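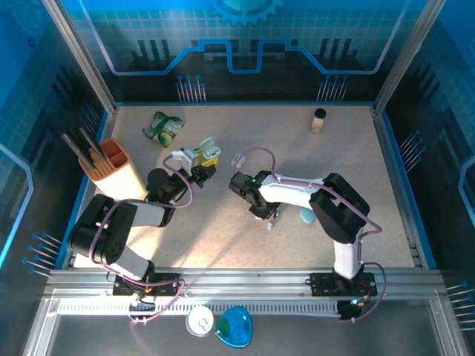
Cross-talk was a form of comic duet sung and spoken in touring variety shows, in which one partner asked the questions and the other got them wrong. It grew out of the longer comic song, where a single performer had played both parts in different voices. The usual stage position changed very little over the years. The partners stood side by side and turned inward across a short gap, as the two arms on the rail do, so that each could catch the other's cue while the audience still saw both. The partner who fed the lines was called the straight man, or simply the feed.

The Andley circuit

One of the better-documented circuits was based in Andley, where the Stekolar theatre had 746 seats and changed its bill every second week. Jasper Peeters and Leonor Moreira appeared there in their first season as a duo, with a medicine-seller sketch that ran for 11 minutes and ended in a song. Peeters had been a solo singer and kept the habit of facing the gallery, which reviewers complained of. Moreira wrote most of the words – the tunes were borrowed from older ballads, and the manuscript copies name them only by their first lines.

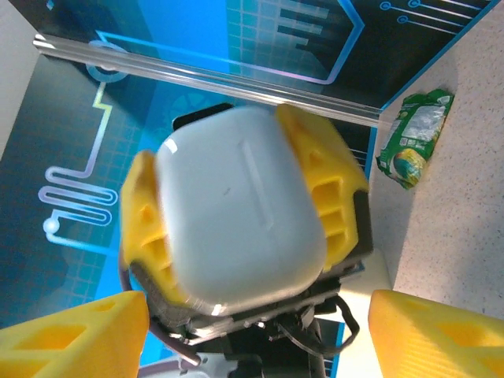 Were the routines written down?

Most were kept only in outline. A prompt sheet listed the order of the jokes and the first words of each verse, and the rest was learned by ear. Fuller scripts survive mainly where a theatre manager asked to read them before opening night.

The Mavico songbook printed five of the Andley duets with piano parts. Its editor, Lies Willems, cut the spoken sections heavily and changed some dialect words, so the printed versions are a poor guide to what was said on stage. Two of the duets are also found in the De Haan papers, with the talk left in.

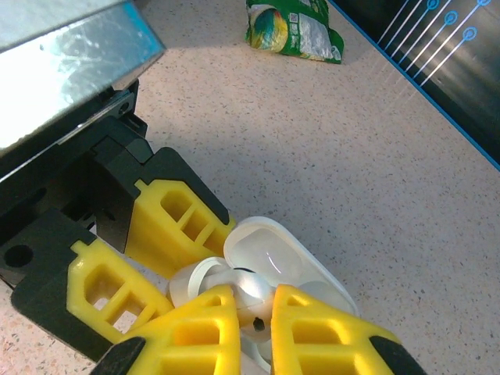 Decline and revival

Cross-talk lost its place as theatres shortened their bills to make room for films. Some duos moved to radio, where the songs were dropped and the talk was speeded up. Sem Van den Broek and Ozan Kahraman later restaged the medicine-seller sketch from the De Haan copy, using the original verses and a smaller band. The tune of the closing song is still disputed.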